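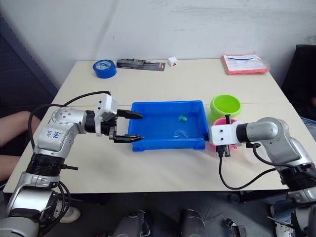 Blue tray, green bowl, pink cup

Rowena Cruzado
What's a good way to sort little water toys? We've got a tray, a couple of tubs and a scoop net, and my two kids lose interest fast. I paid 28 dollars for the set, so I want some use out of it!
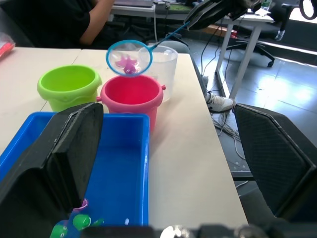 Octopus in the net

I was thinking sea animals in pink, frogs in green, but do I go by color instead?
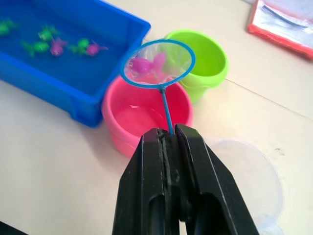 Baldur Mogensen
Color first, animals later. Mine were hopeless at "sea animals" until December.

Imelda Navarro
Keep the water shallow (we use 2 cups, tops) and put a towel under the tray. 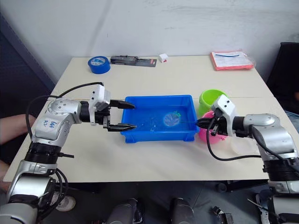
Then let them pick the rule themselves. Ours went with "things that bite" and it lasted all afternoon.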